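We use cookies to keep you signed in. Accept

Ticket 92, folding cell, Novthorpe
3/31/19, by Afiq Tjoa

Gripper creases the planes again. Pads swapped, force lowered to 4, no change that I trust. Marked "resolved" by Jandden anyway.
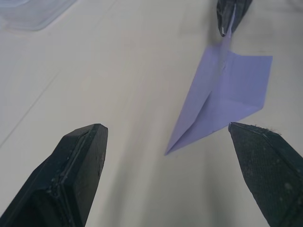 Larasati Goh
Bench lead, paper samples

Reopening. We were told the cell would free up my bench. My people now stand beside it and refold its rejects, 57 last shift. By hand we had fewer. Who logs those hours? Please leave this open until someone answers.

Contact Ollham support | Back to top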